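Subject: Re: Kotia hand units: left/right aperture drift during jar sessions
List: kotia-users
Date: 30th November

On the Kotia list, the Quintela bench wrote:

> Second unit reports a closed aperture while the fingers
> are visibly open. Restarting the logger clears it. Has
> anyone else had this on firmware 2, and is it safe to keep
> the recordings made before the restart?

Yes, we have it too. Please don't keep the recordings until you have checked them against the video.

Our setup at Stiltutholm is two handheld units per operator, both cabled, one logger. The task is picking up and setting down lidded and open jars on the long table. We have logged 147 sessions since August. In 17 of them the aperture channel of one unit froze at its last value and stayed there until the end of the session. The timestamps keep advancing, the pose channel is fine, and the logger raises no warning. A policy trained on those files learns to approach a jar with the fingers shut.

We found out the expensive way. The arm on the test bench was replaying a grasp from a batch that had passed the automatic checks. It came down on a jar with closed fingers and pushed it over. The jar broke. The operator was outside the marked area and the stop button worked as it should, but the force limit did not trip, and I consider that a separate fault. Grolier has the arm log.
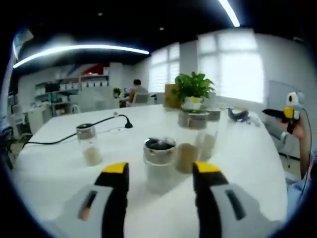

Quintela's follow-up was that their frozen sessions all came from the unit on the longer cable, and that swapping cables between the left and right hand moved the fault with the cable. They asked whether we had tried the same.

We have, with a less clean result. The fault followed the cable in most of our trials and stayed with the unit in the rest. Flexing the cable close to the connector while the logger runs will freeze the channel on both of our units. My reading is that a short dropout on the line stops the aperture stream, and the logger then repeats the last good sample instead of marking a gap. The cable starts it and the software hides it. Replacing cables alone will make the fault less frequent and harder to catch.

What we do for now:

Before each session, open and close both units fully and look at the live values. Repeat at the end without stopping the logger. If either channel does not move, the whole session is set aside.

Reject any file in which the aperture value is identical to the last digit for more than 5 seconds. The sensor is noisy enough that a healthy channel never does this, even with the fingers at rest.

No replay on the arm from any batch recorded before the check was added. This includes batches already marked as passed.

The script for the second step is in the list archive under "flatline". It reads the raw log only. Exported files have been smoothed and will pass when they should not.

Still open: whether firmware 1 behaves the same way. If you have a unit that was never updated, please run the flex test and post the raw log, along with the cable length.

Stiltutholm bench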